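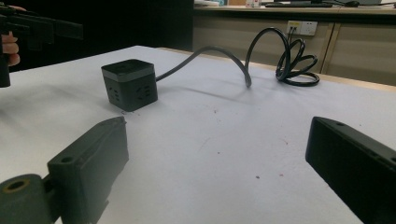 Cube power strip on the white table, cord still in a loose pile by the outlet panel.

Cord tips from the gripper bench

Most of the advice on these pages comes from kitchens and garages. This one comes from the Millell project, where people use hand-held grippers to do ordinary household jobs and the recordings are used to train a robot arm to do the same. One of the jobs is tidying a power cord. We logged 2969 attempts and compared what worked with what didn't. A good part of the result is useful to anyone with a drawer full of extension cords.

What was tested

Each attempt started with a cord lying in a pile and ended when it was in a flat coil or when the person gave up. Two things varied: where the first grip was taken, and how the pile was treated before coiling began. The attempts were then sorted by hand. An attempt counted as clean if the coil stayed flat when released and no knot had to be picked apart.

Working with two stiff fingers instead of a hand shows up bad habits fast. A hand can shake a tangle and feel its way through. A gripper can only take hold, move and let go, so every wasted move is in the record.

Tip 1: Start at the fixed end

Grip the cord close to where it leaves the power strip and work away from it. Starts from the middle of the pile did worst by a wide margin. Pulling a middle loop tightens whatever is underneath, and the strip gets dragged along with it.

If the cord is plugged in at the wall, switch off what is running on it and pull the plug before you begin. Pull on the plug body, never on the cord. For the test, some cords stayed in the wall on purpose, with nothing connected to the strip. That was to see how the arm copes with a cord held at both ends. It copes badly.

Tip 2: Open the pile before you coil it

Lift one loop, set it down to the side, then take the next. Do this until no loop lies under more than one other. It looks slower, but attempts that began this way took a median of 24 seconds less from start to finish. The time was made up by not having to stop for knots.

Tip 3: Make the loops bigger than you think

Small loops spring open. On the cords we used, loops the width of a dinner plate stayed put best. A stiff cord wants a larger loop still. If the cord arches up off the table when you lay it down, it has a set in it from being wound too tight. Leave it stretched out overnight and try again.

Tip 4: Alternate the direction

Lay one loop over, the next one under. Sound and stage crews have done this for years. It keeps the twist from building up along the cord. Six loops in, you will feel the difference with a long cord. With a short one it hardly matters.

Tip 5: Wipe the table

Crumbs and grit get carried into the coil and then into the sockets. Use a dry cloth for the table, and a dry brush for the strip once it is unplugged. Specks on a white surface also caused trouble for the tracking software, which picked them up as points on the cord in 109 recordings. Those had to be corrected by hand.

What the arm learned

The model trained only on fixed-end starts did better than the one trained on everything, even though it had far fewer recordings to work from. We had expected the larger set to win. The Wostisura group saw the same thing with garden hose, and Awad is now repeating it with ribbon and string. Neither set is finished.

Two limits should be mentioned. All the cords were round – flat cords fold in a different way, and tip 4 may not help with them. And every attempt was made on a smooth table. Carpet grips the cord, so the loops have to be lifted clear each time.

The Stutside page on extension cords covers hooks and straps for storage. Hang coils on a wide peg. A nail will put a kink in the top loop by December.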